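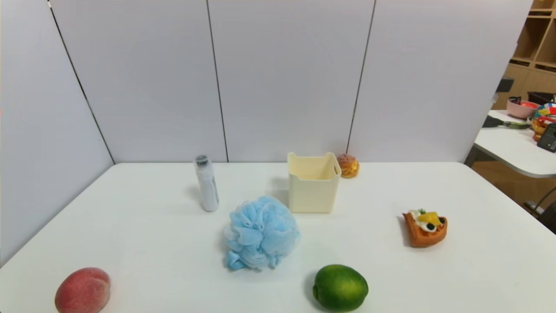
4. What goes with what: the mixed table

Home Papers Notes Methods About
5 February 2025 | The Velton Household Papers
Shares 40 | Comments 3

I said in section 3 that I'd stop going on about cupboards, and I will, but the mixed table needs a section to itself. By a mixed table I mean any flat surface where kitchen things and bathroom things have ended up together with no obvious boss. Everyone I spoke to has one. Mine is the top of the chest in the hall, and as I write it has a lemon on it, some plasters and the lid of something.

The question I put to the 40 households in the Punda group was a plain one: if you had a single basket, what would you put in it first, and what would you leave out? I asked for the answer in the person's own words and didn't give a list of categories (the pilot in December had a list and it was a disaster, people just ticked "other" and went to make tea). That brought in 803 written answers over the length of the study, some of them a single word and one of them, bless it, close to a short story.

Figure 3 has the kind of table I have in mind, with a shower pouf in the middle, a lime and a peach among the other bits, and an empty cream basket towards the back. Figure 4 comes a little further down and is mostly the peach. I'd ask the reader to hold on to the pouf for now. It caused more disagreement than anything else in the whole study.

4.1 The food people and the room people

Two ways of answering came up so often that I started marking them in the margin with F and R. The food people go straight for whatever can be eaten and gather it up. Fruit first, then baked things, and then they stop, quite satisfied, with the rest still lying about. The room people don't seem to see food as food at all. They see a trip to the kitchen and a trip to the bathroom, and they fill the basket for whichever trip is longer. One of them wrote "I'd do the upstairs stuff, the fruit can wait, it's not in anybody's way", and I've thought about that sentence a lot.

I'd gone in expecting everyone to be a food person. I am one, very much so, and I suppose I'd assumed it was just how tidying went! Quite a few people switched halfway through too. They began with the fruit, met something awkward, and started again on the room plan without crossing out the first answer. I've kept both halves in those cases and coded them as switches. The earlier Talik coding sheet would have thrown the first half away, and I think that loses the best part.

4.2 Bottles

A plain bottle with a dark cap is a horrible thing to sort. Put it next to a pouf and people say shampoo. Put it next to a lime and a fair few say cordial, or oil, or "something for the salad". The white one in Figure 3 is tall and slim, and I'd be hard pushed to say from its outside which room it ought to live in. Room people dislike this sort of bottle a good deal more than food people do. A food person who isn't certain it can be eaten or drunk simply leaves it where it stands, and carries on.

I did try asking what would settle the matter. Smell, was the usual answer, followed by shaking it. Hardly anyone mentioned reading the label, and I wonder whether that's down to having lost their glasses.

4.3 Fruit, and why it goes in last

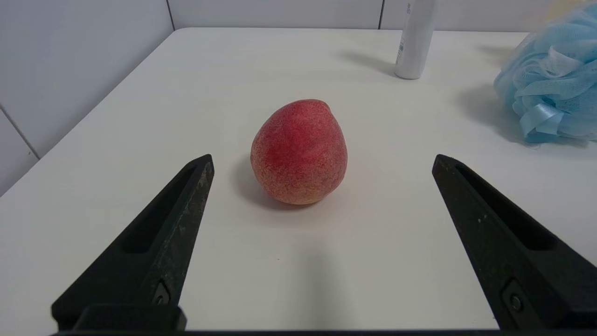 Soft fruit has its own rules, and I wish I'd asked about it separately from the start. Apples and limes get chucked in early and nobody worries. With peaches, people slow right down. They want them on top, or on their own, or in the hand for the walk to the kitchen. I went back over the answers trying to work out what it is people are reading when they decide a fruit needs care, and the skin comes up again and again: the fuzz, the colour, any little dent. Look at Figure 4 with that in mind. The skin is a deep pinkish red with pale specks all over, turning a warmer yellow-orange low down by the table, and there's a faint mark near the top on the right that could be a dent or simply the line a peach has. Several of my answerers would have turned it round to check. A ripe-looking peach like that one, they'd say, goes in last.

The snag is that a rule about going in last works against the food people's habit of taking fruit first. So what do they do? In most of the answers where I can follow the order, they pick the fruit out first in their heads and put it in last with their hands. "Peach, but at the end" was one complete answer. I've coded these under choosing order and packing order, two separate columns, and I'd urge anyone repeating the work to do the same before they start and save themselves my lost fortnight.

4.4 The pretend tart problem

Some homes with small children gave me a lot of trouble here, of the enjoyable sort. Is a toy tart food? The tart on the right of the table in Figure 3 is a toy or imitation one, and that's just the type of object that had the food people tied in knots. Some put it with the buns on the grounds that it looked right there. Others sent it to the toy box and were rather stern about it. A third lot wanted it in the basket for its own sake, as a thing that doesn't squash and can go underneath the peach. I have a soft spot for this last answer. It treats the basket as a packing job and forgets about meaning altogether, and I hadn't left room for it in my F and R scheme.

I've added a P to the margin for them. It's a small group and I wouldn't want to lean on it.

4.5 Back to the pouf

Right, the pouf. Everybody agrees it belongs in the bathroom. What they can't agree on is whether it may share a basket with anything you eat, even for the length of a corridor. The Andreadis scale, which I used for the comfort ratings, doesn't cope well with this as it asks how happy you are with each object on its own. People were perfectly happy with the pouf. They were perfectly happy with the bun. Together, no thank you. I've put the pairs in a table of their own in section 5, along with the wording I used, and the soap answers are in there as well.

Share Print 3 comments
Previous section Next section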